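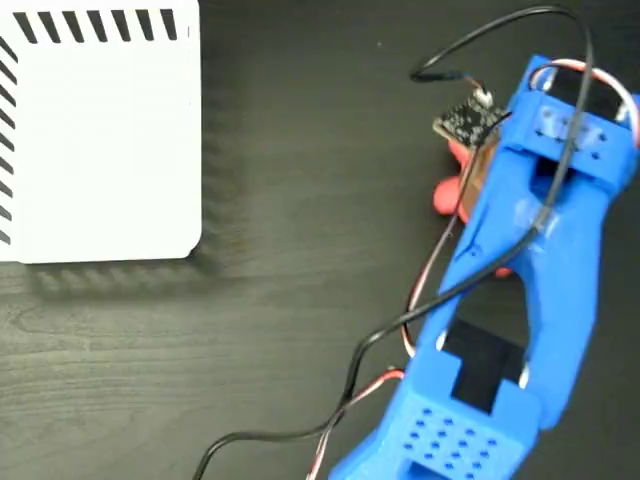 Figure 3. The printed gripper on the bench, with the small sensor board on its left side and the cables lying across the tabletop.

4.2 Contact-triggered replanning

Let me start with the part of the software I rewrote the most, the contact monitor. In the first version of Hemuvance, the planner handed over a full closing trajectory and the controller simply ran it to the end. If the fingers met something early, the controller kept pushing until the current limit tripped, and then we all stood around reading log files. Kastriot Nikolovski called this "planning by fuse," and I'm afraid the name stuck.

The version we report on splits the job in two. A slow loop picks a grasp and writes out a short list of waypoints. A fast loop follows them, reads the sensor stream, and is allowed to throw away whatever is left of the list. The two loops share 2 messages and nothing else: a "contact" message going up and a "new target" message coming down. (I had a third one for a while, a sort of status ping, but Angharad Pumphrey found that it was blocking the queue whenever the planner was busy, so out it went!)

Contact itself is declared with a plain threshold on the filtered signal. I wanted something fancier – I really did, and there's a half-finished hidden Markov model in the repository to prove it – but the threshold was easier to tune and much easier to explain to whoever was running the bench that day. We set it at 38 counts above the resting level, and the resting level is measured again each time the gripper opens fully.

Cables gave us more trouble than the math. A wire that tugs on the sensor board can look a lot like a light touch, so the monitor ignores any jump that shows up while the fingers are commanded to stay still. Deok-su Cheon wrote that check in an afternoon in February, and it's still the shortest file in the project. It does miss one case, a slow pull during closing, and we come back to that in Section 5.

We use cookies to remember your reading preferences. Accept | Manage settings

For the comparison we ran 85 closing attempts with each version, using the same objects in the same order. The old version is kept as a branch called Ovcombe, so anyone who wants to repeat the runs can switch over without touching the firmware. Both branches read the same configuration file, and the threshold entry is just skipped by the old one.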